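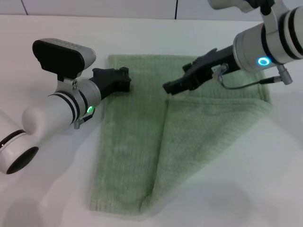

Towels in this country are sold by a single number, grams per square metre, and the number does not describe what the buyer is paying for. It describes mass over area for the fabric as it left the mill. It does not say how much water the towel holds, how quickly it takes that water up, how long it takes to dry on a rail, or how much of the fabric will still be there in a year. I think the figure should be moved to the small print and a measured absorbency put in its place. The area half of the calculation deserves suspicion as well. A light green terry towel on a white table, with its right half turned back diagonally in a rough triangle, shows a surface of fine ridges running both ways and fainter vertical lines down the flat part. The area that meets the skin includes that relief, and the gsm figure is worked out as though the towel were a sheet of paper.

Some definitions first. A conventional terry fabric has a ground, made of warp and weft, and a pile, made of loops raised from the ground on one or both faces. The ground holds the towel together. The pile does most of the drying. Two towels can have the same gsm with very different shares of mass in each. A heavy ground with short, sparse loops weighs the same as a light ground with long, dense ones. The first will last and dry you badly. The second will dry you well and catch on every ring and zip in the house. The label treats them as equal.

The yarn matters as much as the construction. A low-twist yarn leaves its fibres loosely packed, so water gets in easily. A hard-twisted yarn sheds less and wears better, and is slower to wet. Fibre length affects how many loose ends there are to work free in the wash. None of this alters mass per unit area in any way a buyer could read back from the label.

Then there is finish. Most new towels are treated with softener before packing, commonly a silicone or a fatty compound, so that they feel pleasant in the shop. Both sit on the fibre surface and slow the uptake of water. A shopper rubbing a corner between finger and thumb is testing the finish. The usual advice to wash a towel before using it is a quiet admission that the product on the shelf is not the product that will be used.

Last winter I bought eight bath towels of one line, sold by Sadora under the Tannous name, and weighed them as a stack. I conditioned them overnight in the same room each time, on an open rack, and used the same scale. New, the stack came to 2,728 grams. After 4 washes, with tumble drying each time, it came to 2,487 grams. The difference is 241 grams, or a little under nine per cent of the starting mass. Part of it was lint, which I could see in the filter. Part was presumably finish. Part may have been a difference in room humidity between the two weighings, which I did not control and which cotton responds to readily. I make no larger claim for the exercise than that a number printed on a swing tag had stopped being correct within a month.

It might be objected that shrinkage corrects for this. If a towel loses mass and also loses area, the gsm may hold steady or even rise. That is true, and it is a further argument against the figure. A towel that has become shorter, narrower and lighter can report a better number than it did on the day it was sold. A quality measure that improves as the article contracts needs replacing.

Elie Chamoun, who ran the finishing line at a mill for many years before moving into purchasing, disagrees with me on this and has done so at length. His position is that gsm is cheap to measure, hard to argue about and understood by every supplier. A buyer can cut a disc from a sample, put it on a balance and settle a dispute before lunch. Absorbency tests depend on water temperature, on the angle of the fabric, on whether the sample was washed beforehand and with what. Two laboratories will give two answers. He would keep the number and add a minimum pile ratio for the trade.

I accept the first half of that. For a purchasing department gsm is a sound check on whether the goods delivered are the goods ordered. It works as a conformity measure between parties who have already agreed on the yarn, the construction and the finish. My objection is to its use at retail, where none of those have been disclosed and the figure stands alone in large type. A specification with one line left in is no longer a specification.

As to the repeatability of absorbency tests, the difficulty is real but ordinary. Other household goods are labelled from tests that depend on conditions, and the answer has been to fix the conditions. For towels the procedure could be short. Wash the sample a set number of times in a stated detergent with no softener. Dry it and condition it. Run a known volume of water over it at a known slope, collect what runs off, and report the share retained. Then hang it in still air and report the time taken to return to conditioned mass, within a tolerance. Two numbers, both taken from a towel in the state in which it will spend its life.

The second of those numbers is the one I would most like to see. Heavier towels hold more water, and they also keep it. In a dry inland house this is of no consequence. In a coastal bathroom with one small window, a thick towel hung at seven in the morning may still be damp at seven at night, and it is then used again. Musty towels are generally blamed on the washing machine or the detergent. In many cases I suspect the cause is simply that the towel was too heavy for the room. The present label pushes the buyer further in that direction, because it has taught everyone that a higher figure is a better towel.

Dima Haddad, who buys linen for a group of small motels, reached the same view from the cost side. She went down in weight, against the advice of her supplier, and her dryers now run shorter cycles. She had no label to guide her. She bought single samples of several lines, washed them, hung them in a row in an unheated corridor and felt them every hour. It is a reasonable method for a person with a corridor and an afternoon. It should not be necessary for anyone replacing a pair of bath towels.

There is the question of who would bear the cost. A retailer carrying many lines would have to test each one, and again when the yarn changed. I expect the expense would fall first on small importers, and I would support a longer period for them to comply. I would not support an exemption. The cheap end of the market is where finish does the most to hide construction, and where the buyer has the least to spare for a mistake.

Until something of the sort is adopted, the practical advice is modest. Ignore the weight unless comparing two lines from the same maker. Part the pile with a thumbnail and look at how much ground shows between the loops. Hold a single layer up to the light. Check whether the side hems are stitched closely, as they tend to fail before the middle does. Buy one, wash it three or four times without softener, note how long it takes to dry where it will hang, and only then buy the rest. Shops that sell towels solely in bundles make this awkward, and I would sooner shop elsewhere.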